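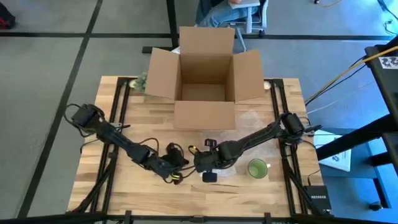

Care of Basketballs, Bibs and Court Shoes at Home

Guidance for families of Relport Basketball Club, issued 13 September 2018

Members take club equipment home between sessions, and its condition on return varies a good deal. The following advice has been prepared by Liesbeth Dekker, equipment officer, and applies to all junior and senior squads.

Basketballs

Wipe the ball with a cloth wrung out in lukewarm water and a little washing-up liquid. Go along the channels with a soft toothbrush, then wipe again with plain water. Leather balls should never be held under the tap or left to soak. Dry with a towel and leave at room temperature overnight, away from radiators.

Indoor balls must not be used on tarmac. A single afternoon outdoors will roughen the surface, and the grip does not come back.

To check the pressure, hold the ball at head height and let it drop on a hard floor. It should come back to about waist height. Moisten the needle before putting it into the valve – a drop of water or glycerine will do – and push it in straight. Cooking oil should not be used. A full-size ball, size 7, weighs a little over 600 grams; one that reads 649 grams or less on the kitchen scales is within the usual range, and a heavier one may have taken in water.

Bibs and playing kit

Turn printed shirts inside out and wash at 30 degrees with similar colours. Fabric softener is not to be used on playing kit. Bibs may be washed together in a pillowcase tied at the neck. Hang everything to dry; the lettering on the Wimar shirts cracks in a tumble dryer.

Dried blood should be soaked in cold water with a spoonful of salt before washing. Hot water sets the stain.

Court shoes

Remove the laces and insoles after each session and stuff the shoes with newspaper, changing it after 3 hours if it feels damp. Clean the soles with a damp cloth before play. Shoes worn in the street should not be worn on court.

Where a sole has begun to lift at the toe, clean both surfaces, apply a thin layer of flexible shoe glue and clamp for the time stated on the tube. Masking tape wound firmly round the shoe is an acceptable substitute for a clamp.

Returns

Balls with a leaking valve should be handed to Jelle Mertens with a label giving the squad and the ball number. Spare needles are kept in the store cupboard, on shelf 6. Kit on loan for the season is to be returned by the end of February.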